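**best way to keep pastry from going soggy overnight??**

**marlo_bakes**
ok so hosting breakfast in October for 14 people, my husband's whole side. want to buy or bake everything the night before because I am NOT getting up at 4. last time I did this everything was limp by morning. lidded box? paper bag? fridge? help

**tinroof**
Paper bag, counter, done. Then 5 min in a hot oven. Never the fridge, fridge makes it stale AND soft somehow.

**Kwaku Bonsu**
Disagree on the bag. Fine if your kitchen is dry. Mine is not – I'm near the water and a bag overnight gives me something like a wet sock. I use a lidded tin with the lid just resting on top, not pushed down. Been doing it for years.

**tinroof**
lid resting on top is just a bag with extra steps

**Kwaku Bonsu**
It's a bag that doesn't get squashed, so yes, extra steps well spent.

**ginger_and_salt**
depends what KIND of pastry. Plain butter stuff, bag. Anything with custard or cheese has to go in the fridge, sorry, don't leave that out all night with kids eating it. Bake plain ones and fill in the morning if you can stand it.

**marlo_bakes**
all plain, maybe some with a bit of jam. The long ones from Zosari, the bakery by the old post office. they sell out by 9 so has to be the day before

**pdx_oma**
Oh Zosari is good. Ask for them a little underbaked, they'll do it if you call. Then you finish them off at home and its like fresh. Costs the same

**tinroof**
now THAT is the real answer

**halfcup**
I freeze. Wrap each one tight, freeze same day, straight into the oven from frozen in the morning. Way better than any overnight box. My table, long pastry is in the second one:
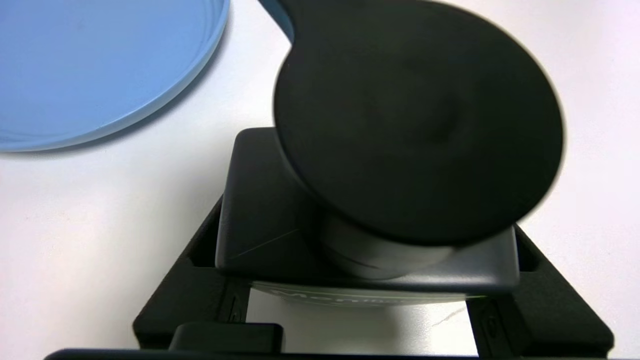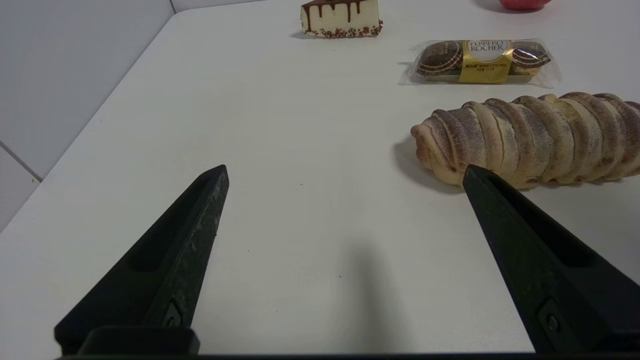

*white table, two pics, same occasion*

**marlo_bakes**
how long from frozen? and what temp

**halfcup**
304 on my oven, which is a weird number bc my dial runs hot and I checked it with a thermometer. Yours would be more like 325 prob. Give it 14 min then look. Cover with foil if the tops go dark before the middle is done

**ginger_and_salt**
325 is too low for flaky stuff imo. 350 and shorter. Low and slow just dries it out

**halfcup**
from frozen tho? the outside burns on me at 350 every time

**ginger_and_salt**
Let it sit out 20 min first. Then 350. We're going to go round and round on this aren't we

**Kwaku Bonsu**
Freezing is fine for plain. With jam I've had it leak out and burn on the tray. Line the tray. Also don't crowd them, the steam from one softens the next – same problem you started with.

**rookie_dough**
lurker here, does anybody use those Ulix bread boxes? My sister swears by hers, I can't see paying that for a box

**tinroof**
Had one. Good for bread, useless for pastry. Sold it

**pdx_oma**
Same. Mine holds onions now

**marlo_bakes**
ok so plan is: call Zosari, ask for underbaked, freeze half as a test, other half in a tin w/ lid loose. Tray lined. Will split the oven temp at 340 and make everybody mad

**ginger_and_salt**
340 hurts me but ok

**Kwaku Bonsu**
Do one test pastry the week before. Ovens lie.

**marlo_bakes**
good call. also need a coffee plan for that many people, will start another thread so this one dosen't wander off

**pdx_oma**
Too late for that lol. Borrow an urn, don't try it with a French press. I did it once for my daughter's shower and was pouring all morning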